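Notebook, costume workroom, Joldale stage – 28th November

Long day, so I'm writing this up before I forget who said what. We're on the wardrobe for the second season of Mullivach, the boarding school comedy, and the new actors' fittings have to be squeezed in between read-throughs. Dagim Wubshet came in first. He plays the older brother, and he was lovely about standing still while I let out the shoulders by 2 cm. He grew up doing theater and knows to bring his own shoes, bless him.
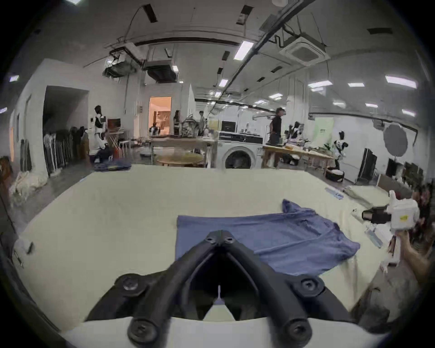
Blue cloth on the cream table, gray one folded behind.

Sanaa Shehata's measurements haven't changed from August, so her patterns can stay as they are. She has 18 changes this season – more than anyone – and I'd like all of hers tagged by scene before we touch the rest. Lieven has the scene list and promised it to me twice today. 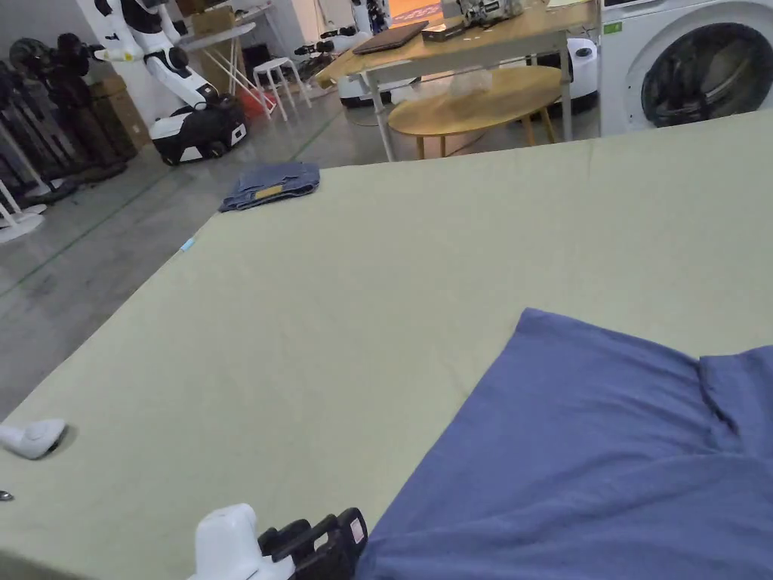
Do we redo the tags if the episode order changes?
Only the episode number; the scene number stays with the outfit.

Vsevolod Pylypenko rang about the party episode. He's in six scenes of it now instead of one, and he wants the jacket he wore in Hakar, that little film he did before he got famous. I said I'd ask, though I suspect the shade is wrong for him under our lights. Must try it with the Moroz gray before anyone says no!
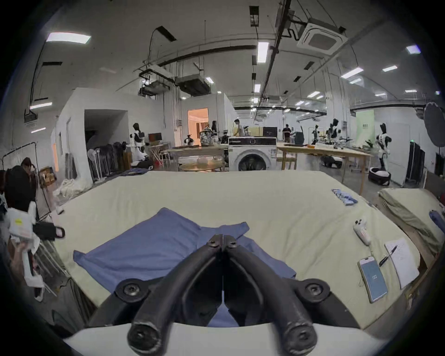

Blue cloth again, phone toward the front of the table.

Eustaquio went through the rack list with me after lunch and we got to 116 lines, with some 6 still missing an actor's name. He thinks they're left over from the pilot. I'm less sure, and will go back to the old call sheets.

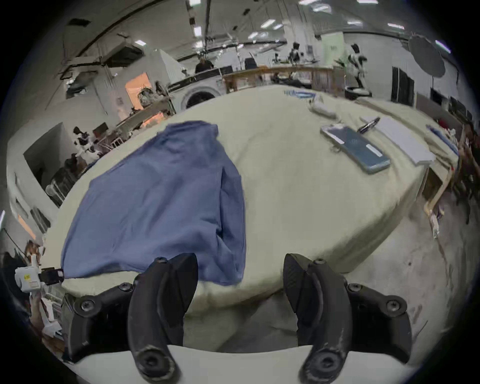 Pen and notepad on the right, blue cloth on the left.

Still to do: ring Lieven again, find Dagim's second belt, ask Sanaa if she can come in before the table read.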